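Looking at the Mavstead two-arm kit for a small office, anyone using it?

**deskbound_268**

We're a small outfit in Lurcombe, loaner laptops mostly. They go out in a bag with a mouse and come back in whatever state. Somebody has to open each bag, sort the bits, put it all back. Want to hand that off to the Mavstead kit (two arms, grippers, wrist cameras, the teaching software). Sales rep was nice but every answer was "depends on your objects."

So what I need to know:

- can it cope with soft bags, straps, zippers
- how much table do you need
- is the monthly support plan worth paying for

Not a programmer. Can follow a manual.

**Min-kyu Wang**

Have had one since October. Short version, yes for hard stuff, maybe for bags.

Mice, phone boxes, pencil cases, all fine. The two flat fingers hold a mouse OK, shiny shell or not, once you turn the grip force down from the default. Default is too high imo.
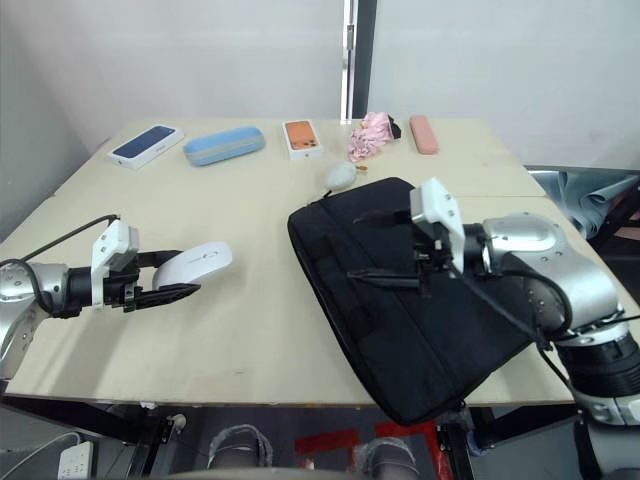 Bags are where you'll spend your time. Black fabric is hard for it to judge, straps flop about, and the same bag never lies the same way two times running. I ended up teaching the two arms seperately, one for the small items and one for the bag, then joining the routines after. Manual tells you to do both at once. Don't.

Table: get a bigger one than they say. Ours is light wood, two boards, and a full size laptop bag laid at an angle goes right over the near edge. Plain wall behind helps the cameras I think. Keep the small things in a row along the back, same order every time.

Zippers, read this bit twice:

1. Try the bare pull tab first. Flat thin tabs slip out of the fingers a lot.
2. If it slips, put a metal ring or a bit of cord on the pull. Bigger target. We have a bag with a white plush on a twisted cord, tied on at a little silver ring by the zipper, and going for the cord and ring is far easier to teach than going for the tab. Looks silly, who cares.

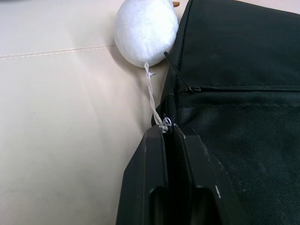 3. Run it slow. Slower than that. Then save it under a new name, the software overwrites without asking.
4. Do a few on a sofa or something soft too if your bags won't always be on a table. The surface gives and the height comes out wrong, so it needs its own teaching.

Support plan: I paid the first 2 months and dropped it. Replies were quick but mostly links to the manual.

**tallpete_229**

Went with the Son kit instead, cheaper. Arms ok, software is a slog. Wouldn't buy again but wouldnt send it back either.

One thing re laptops. Thin closed laptop flat on a table is hard to get fingers under. Min-kyu didn't mention it. Ask Mavstead for a demo with YOUR laptop and YOUR sleeve, not theirs. Have them start like this, everything set out, and watch till the end:

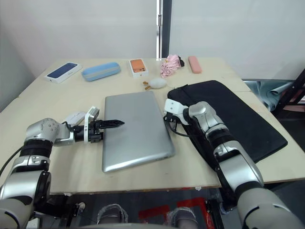
*Closed silver laptop, black sleeve to the right, small stuff along the back.*

If they only want to show you mice and boxes, that's your answer.

Also somebody on the other thread said use Drano on a stuck zipper. Do not do that. Pencil lead or candle wax.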